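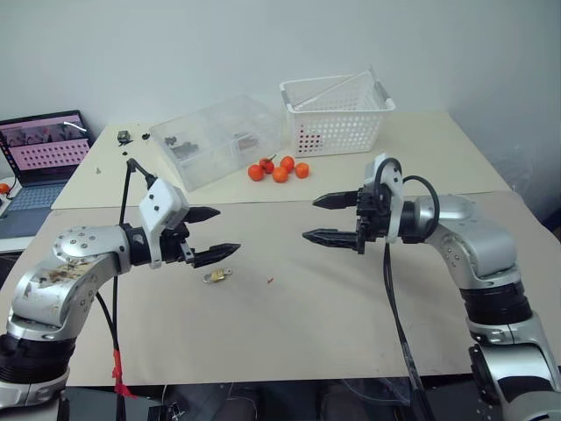
FAQ / Planning and budget

Buying your first two-arm bench setup

I run the small automation shop at Brostulham, and I get the same emails over and over from people putting together a budget for a pair of arms. So I finally typed up my answers! Prices are what we paid, in dollars, before tax.

Do I really need two arms?

Depends on the job. If you're only moving parts from a tray to a box, one will do it and you can save your money. We went with two, set up facing each other like you see at the top, and for anything where one hand has to hold while the other one works I wouldn't go back.

What did yours cost?

Each arm was $2597 from Murkix, and the grippers were extra (I missed that on the first quote, so read yours twice). The two grippers with their mounts came to $1479.

Is used okay?

Sure, if you can see it run first. I don't care one bit about smudges on the casing. I do care about play in the joints, so grab the wrist and wiggle it. Ask for the cables too, all of them!

What do people forget to budget for?

Tables. I set aside $800 for tables and cable bits and spent every cent. Measure your reach before you order, and leave cable slack for the wrist to turn all the way. We tape ours near the table edge.

What about parts to practice on?

Please don't buy a fancy test kit. A padlock, some small round fruit, a clear storage box and a plastic basket will keep you busy for weeks. Small metal things and soft round things ask very different things of a gripper, so have both on hand.

Can I run it from a laptop?

We do, but check with your seller what theirs needs before you count on the one you've got.

How long should I plan for?

We ordered in May and I'd put 5 weeks in the plan for delivery, then more for setup. The shop over in Vosville took longer than we did, mostly waiting on power outlets.

Do you sell arms?

Nope! I'm happy to look over a quote, though. Send it through the contact form and leave the shipping line in.

Last updated 12 Oct 2022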